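暮らしの雑記 > 服と収納 > カーディガンは吊るさない派の言い分
2021年8月30日

カーディガンは吊るさない派の言い分

まだ外は蒸し暑いのに、もうニットの話です。気が早いのは承知しています。でも毎年、寒くなった朝にあわてて引っぱり出して、肩のところがぽこっと出たカーディガンを着て出かけるはめになるので、今年は八月のうちにやってしまおうと思ったんです。冷房をがんがんにかけて、衣装ケースを全部ベッドの横に引きずってきて、日曜の午後をまるまる使いました。

で、やりながらずっと考えていたことがあって、それを書きます。カーディガンをハンガーにかける文化、そろそろやめませんか、という話です。

わかるんですよ、かけたくなる気持ちは。だって前が開いているから。セーターは頭からかぶるものなので「たたむ服」という顔をしているのに、カーディガンは前が開いてボタンがついているというだけで、なんとなくシャツやジャケットの仲間に入れられてしまう。羽織るもの、だからかけるもの。クローゼットを開けたらさっと取れて便利だし、脱いだらそのままかければいい。私も長いことそうしていました。駅前のPostsideという雑貨屋で買った木のハンガーがあって、見た目がかわいいものだから、そこにかけておくと部屋がちょっとおしゃれに見えるんですよね。

ところが、ケーブル編みのカーディガンって重いんです。うちのからし色の一枚を台所のはかりにのせてみたら、800グラムありました(なぜ台所のはかりかというと、うちにはそれしかないからです。ちゃんと上に紙を敷きました)。夏のブラウスなら軽いものですけど、その重さが肩の二点にずーっとかかり続けるわけです。人間だって一晩中鉄棒にぶら下がっていたら腕が伸びると思う。いや、伸びないか。でも気持ちとしてはそういうことです。
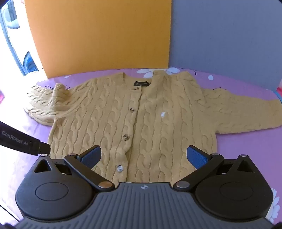 それで私が今どうしているかというと、まずベッドに広げます。テーブルでもソファでもなく、ベッド。テーブルだと袖が落ちるし、床だとかがむのがつらいし、掃除機をかけたあとでもやっぱり何となく嫌だし。ベッドだったら袖を両側に伸ばしても余裕があるし、布の上なのでつるつる滑っていかない。ニットをたたむのがうまくいかないと言う人は、たたみ方より先に場所を疑ったほうがいいんじゃないかと私は思っています。狭いところで、膝の上とか、クローゼットの前に立ったままとかでやるから、袖がねじれて、裾がななめになって、なんだか座布団みたいなかたまりができあがる。広いところに一度べたっと置くだけで、だいぶ違いますよ。

たたむのは、そのあとです。ここを一緒にしてしまう人が本当に多い。広げるのと、たたむのは、別の作業なんです。広げているあいだは、たたむことを考えなくていい。ただ眺める。手のひらで縄目の向きをなでて、ねじれているところを直して、脇の線がだいたいまっすぐになるようにする。私はこの時間がけっこう好きで、音楽をかけてだらだらやります。効率だけで言ったら最悪だと思いますけど、服一枚にそのくらい付き合ってもいいじゃないですか、年に何度もあることじゃなし。

ボタンについても言いたいことがあります。しまうときはボタンを留める。これはもう譲れません。

前を開けたままたたむと、前立てがへろへろに波打つんです。特にニットは、前立てだけ編み方が違っていたり、裏にテープがついていたりして、身ごろと伸び方が違うことがある。それを開けっぱなしで春から秋まで重ねておくと、次に着たとき、下のほうだけぺろんとめくれて、何度押さえてもめくれる。あれが嫌で嫌で。留めておけば、ボタンが前立てをまっすぐに押さえてくれます。面倒くさい? 面倒くさいですよ。でも留めるのにかかる時間なんて、信号待ちより短いです。

逆に「ボタンを留めたままにするとボタンホールが伸びる」という説もあって、前にMenetitzという手芸の小さな雑誌でそういう記事を読んで、えっ、と思ってしばらく開けていた時期もありました。でも私の実感としては、たたんで平らにしてある分には引っぱられないので、そんなに変わらない。留めたまま吊るすのがいちばんまずいんじゃないかな。重さが全部そこにかかりますから。記事のほうが正しいのかもしれませんが、うちのカーディガンたちは今のところ留める派で落ち着いています。

それと、広げる利点をもうひとつ。見つかるんです、いろいろと。

たたんだままケースからケースへ移していると、服の「今の状態」を見ないで済んでしまうでしょう。虫に食われた小さな穴とか、袖口のほつれとか、去年の鍋の汁とか。着る日の朝になって玄関の鏡で気づいて、着替える時間もないからマフラーでごまかす。これを私は何回やったことか。おととしなんて、お気に入りの紺のセーターのひじに穴があいているのを、出先のトイレの鏡で見つけました。袖をまくって一日過ごしましたよ、真冬に。
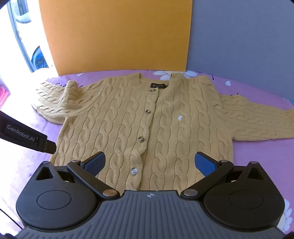 ボタンの付け替えというのも、私がわりとしつこく考えている問題です。ひとつなくしたとき、みなさんどうしていますか。全部そっくり取り替える人、似たものを探し歩く人、それから、違うのを堂々とつける人。私は断然、三番目です。このからし色のなんて、いちばん下だけ色の淡いボタンで、上のほうの茶色っぽいのとは全然そろっていません。古着屋のTradellで買ったときからこうでした。レジに持っていったとき「下のボタン、違いますけど大丈夫ですか」と聞かれて、むしろそれで決めたんですけど、と思いながら「大丈夫です」とだけ答えました。前に着ていた人がなくしてつけたのか、お店の人がつけたのか、それは聞かなかったのでわかりません。でも誰かが、捨てずに針を持ったわけでしょう。しかも裾に近いところだから、歩いているとちらっと見える。私はこれがすごく気に入っていて、そろえようと思ったことは一度もないです。

そろっていないと落ち着かない、という人の気持ちも否定はしません。母がまさにそれで、ブラウスのボタンをひとつなくすと、裏についている予備を出してきて、予備がなければ全部替える。実家には予備ボタンの缶があって、もとはRutherfordのビスケットの缶なんですが、ふたを開けるとじゃらじゃらと、もう何の服のだかわからないボタンが山ほど入っています。子どもの頃はあれをおはじき代わりにして遊んでいました。母に言わせると、ボタンがひとつ違う服は「だらしなく見える」んだそうです。この五月に帰ったときも、私がこのカーディガンを着ていたら、缶を持って追いかけてきました。探してあげるから、脱ぎなさい、と。脱ぎませんでしたけど。

だらしない、かなあ。私にはそうは見えないんですよね。新品の服についている、全部そっくり同じボタン。きれいです。きれいだけど、それは買ったときに誰の手も入っていないというだけで、着ている人がきちんとしているかどうかとはあまり関係がない気がします。むしろ取れたボタンをそのままにして、安全ピンで留めているほうがよっぽどだらしない(やったことがあるので言えます)。

話がずれました。たたむ話に戻ります。

広げて、ボタンを留めて、気が済むまで眺めたら、私は袖から先に始めます。片方ずつ、身ごろの上に折り返す。このとき袖を身ごろにぴったり沿わせようとしすぎると、ひじのあたりに変な角がつくので、ゆるく。ケーブル編みは特に、縄目が太くて厚みがあるぶん、折り目がきつくつくと跡がなかなか取れません。だから私は「折る」というより「倒す」くらいのつもりでやっています。それから裾のほうを持ち上げて、くるっと二つに。三つ折りにする人も多いと思いますが、厚いニットを三つに折ると真ん中がふくらんで、上に何も積めなくなるんですよ。うちのケースは浅いので、二つ折りでないとふたが閉まりません。

きれいな四角にする必要もないと思っています。収納の本なんかを見ると、ニットが引き出しの中で食パンみたいに整列しているじゃないですか。立てて入れて、背中の色だけ見えていて。薄手のものならあれでいいでしょうけど、厚手のカーディガンを立てて詰めると、下になった側がずっと潰れているわけで、それは吊るすのと同じくらい気の毒です。寝かせる。重いものを下に、軽いものを上に。以上。それでいいんじゃないでしょうか。

あと、毛玉と糸くず。ここは意見が分かれるところで、しまう前に全部取るのが正しいとされています。私も取れるものは取ります。でも、ニットの表面にくっついている白いものが、糸くずなのか毛羽なのか、はたまた自分の毛玉の変種なのか、見ただけではよくわからないことってありませんか。ああいうのは、むやみにつまんで引っぱらないほうがいい。昔、糸くずだと思って思いきり引いたら、つーっと本体の糸が出てきて、脇腹に細長い溝ができました。あのときの声は自分でもびっくりするくらい大きかったです。それ以来、まず指の腹でそっとなでて、動かなければブラシ、それでもだめなら、もう放っておく。しまう前の完璧さより、編み地が無事なほうがずっと大事です。

こういう話をすると必ず「ハンガーにかけられないと場所がないんです」と言われます。それはそうなんですよね。たたむと棚か引き出しが要る。うちのクローゼットも、棚なんて上に一段あるきりです。私はケースをベッドの下に押し込んでいますが、出し入れのたびに床に這いつくばるので、便利かと聞かれたら全然便利じゃありません。真冬によく着るものだけは、椅子の背にふわっと半分に折ってかけてしまいます。肩で吊るすのと違って、お腹のところで折れているぶんには、そんなに伸びないので。見栄えは悪いです。来客があると寝室に放り込みます。

どうしてもハンガーがいいという人には、身ごろを縦半分に折って、わきの下のところをハンガーの首に合わせて、袖と身ごろを両側からバーにかけるやり方があります。あれはまあ、悪くない。悪くないけど、そこまでやるならたたんだほうが早くない?と毎回思ってしまいます。朝の急いでいるときにあれをほどくの、けっこういらいらしますし。

一枚の服にどれだけ手間をかけるのが正しいのか、私にもよくわかりません。新しいのを買ってしまえば済むことも多いし、忙しい人に向かって「ベッドに広げてなでましょう」と言うのも、暇でいいわねと返されそうです。でも冬のあいだ、ほとんど毎日のように自分の体を包んでいるものなんだから、年に一度か二度、真上からちゃんと見てやるくらいはしてもいいと私は思うんです。洗濯表示だって、そのときでもないと読まないし。

さて、からし色はケースに入りました。次は灰色の、袖がやたらと長いやつです。あれは前の冬にずっと玄関のフックにかけっぱなしで、首の後ろがつんととがっています。人に吊るすなと言っておいて何ですが、蒸気を当ててどこまで戻るか、今夜やってみます。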